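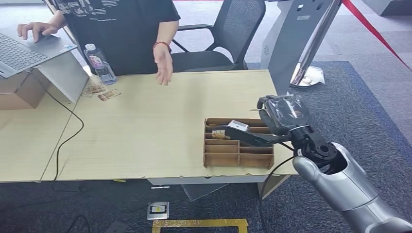

By the time the second quote came in, Sowmya Naidu had gone over the budget so often that she could say it in her sleep, and her husband claimed that one night she did. The arm itself was the easy part, she told Lachlan Pearce over the phone. An arm had a price. What kept her up was everything that came along with the arm – the spare fingers, the service plan, the freight to Destbridge, the training days that Drornex listed on a separate sheet in smaller type.

"How many hands does it come with?" Lachlan asked. He ran the Powell warehouse and had been promised a sorting cell since before his daughter learned to drive, so he tried not to sound eager.

"One. A second is 1107 dollars."

"And if we break the first?"

"Then it's 1107 dollars and three weeks."

He was quiet for a while, and she could hear the dock door going up behind him, and somebody laughing, and the old radio that had only ever picked up the one station. She liked Lachlan. He had sent her a jar of plum jam when she took over purchasing from Mr. Dudow, along with a note explaining which forms she could safely ignore, and every word of it had been right.

"Put the second hand in," he said at last. "Take it out of my shelving."

"You've been asking for that shelving since I got here."

"I have, and I've gotten used to asking."

So she opened the September plan again, and moved the shelving down to next year, and typed the second hand in on line 42, where it looked small and sensible between the floor tape and the extension cords. She read the total out loud. It was a little over, though less than she had feared, and she thought she might find the rest in travel if she drove to Destbridge herself on Wednesday and stayed with her aunt, who would be glad of the company and would certainly make too much food.

"Do you want leftovers?" she asked.

"What kind?" said Lachlan, and she heard him pull up a chair.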